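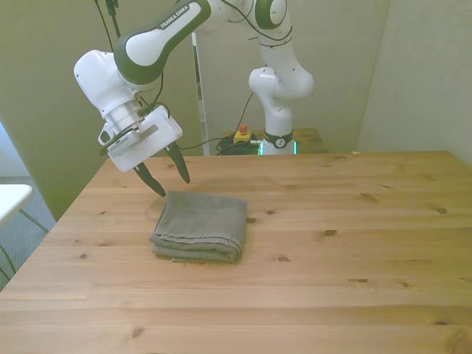
Bath and hand towels for the Suscombe guest units are folded on the pine table and nowhere else, and the table has to be looked after between folding sessions. Terry cloth picks up sap, wax and grit very easily. A folded towel, like the gray-green one on the planks, should lie flat with its layered edges together at the front and side. A slightly rumpled top is acceptable. Knots in the pine are part of the wood and need no treatment, but a dark round mark such as the faint one near that towel's upper left should be dealt with under 4.3.

4.1 Preparing the tabletop

1. Clear the table and brush along the planks, following the seams.
2. Wipe with a damp cotton cloth. Wring it out well first.
3. Dry with a second cloth. Wait 5 minutes before putting any linen down.
4. Run the back of your hand over the knots. If one feels sticky, cover it with a clean pillowcase and tell the Bainbridge office.

CAUTION: Do not use spray polish. It transfers to terry and lowers absorbency, and it does not come out in one wash.

4.2 Folding a towel

1. Lay the towel flat, care label facing up, long side toward you.
2. Smooth from the middle outward. Do not pull on the hems.
3. Fold in half, short end to short end.
4. Fold in half again the same way.
5. Fold the far side toward you so the folded edges face front.
6. Press once with both palms. Leave the pile alone after that.

Note: Hand towels skip step 4.

Note: Towels that are still warm from the dryer will spring open. Let them rest in the basket.

Stack no more than 11 bath towels on a shelf. At Marncombe the shelves are deeper and take 2 stacks side by side.

4.3 Marks on the wood

1. Move all linen off the table.
2. Press a dry white cloth on the mark. If color comes off, clean with mild soap and water and repeat 4.1.
3. If no color comes off, sand lightly along the grain with the fine pad from the Skolleck kit, then brush and wipe.
4. Leave the spot bare overnight. Do not oil it.

CAUTION: Never sand across a seam. Dust packs into the joint and works its way out onto the towels later.

Larger marks, and any mark that returns after sanding, go to Knut Schwerdtfeger for refinishing. Write the table location on the request slip.

Section revised 2022-11-01. Replaces the September sheet.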